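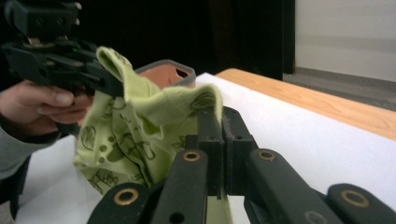
Fig. 1. Black plastic arms and brass-coloured grommets.

Support > Salon furniture > Ikell hood dryer > Setting up

3. Setting up your Ikell hood dryer

Welcome, and thank you for choosing the Ikell for your salon. We know that most of you will be doing this before the first client arrives, with one eye on the clock, so we have kept the order of things as sensible as we can. Do please read the section through once before you start, and keep the box until you have finished (the inner card sleeve is handy if you ever need to move the hood to another branch).

You will have the base, the column, the hood with its visor, the timer knob and a bag with the castors in it. The small key taped inside the lid is for the column collar. It looks like packing and does tend to go out with the rubbish!

3.1 Base and column

1. Turn the base upside down on a towel or an old cape and push each castor in until it clicks. The locking castors go at the front, on the side with the Prirkier badge.
2. Stand the base upright and lock the front castors.
3. Lower the column into the socket and turn it gently until it drops. It will sink by a finger's width when it is properly home.
4. Tighten the collar with the key. Firm hand pressure is plenty.

Note: If the column rocks a little on an old tiled floor, try the dryer in a different spot before you tighten anything further. Nine times out of ten it is the floor.

3.2 Fitting the hood

For this part a second pair of hands is a great help, as the hood is an awkward shape to hold while you are looking for the socket.

5. Raise the column to its lowest stop, which puts the top of it 88 cm from the floor.
6. Hold the hood with the visor facing you and lower it on to the column.
7. Push the timer knob on to its spindle, flat side to flat side.
8. Tilt the hood back and forward a couple of times. It should stay where you leave it. If it droops, give the tilt screw a quarter turn clockwise and try again.

CAUTION: Never lift or wheel the dryer by its visor. The visor clips are there for cleaning and will not carry the weight of the hood.

3.3 First run

9. Plug the dryer straight into a wall socket, well away from the backwash and from any wet floor. Please don't use an extension lead.
10. Set the heat to 50 and the timer to its longest setting, and let the dryer run empty with a window open. A faint warm smell is quite usual on the first run and will fade.
11. When the bell goes, switch off at the wall and let everything cool before you touch the inside of the hood.

CAUTION: Don't leave a client under the hood without somebody in the room, and always check the heat with your own hand before you lower it over their rollers.

3.4 The lint filter

The filter sits behind the round cover at the back. Brush it out at the end of each working day, and fit a new one after 400 hours, or sooner if you do a great many sets and use a lot of spray. Replacement filters come in packs of 2 from Virnine, who also keep the Dunne visor in clear and smoke. Dunne visors fit every Ikell sold since the April revision; on earlier hoods you will need the adaptor ring as well.

If anything in this section has left you scratching your head, write to Till Reuter at the Prirkier service desk, with the serial number from the label under the base.

Next section: 4. Timer and heat settings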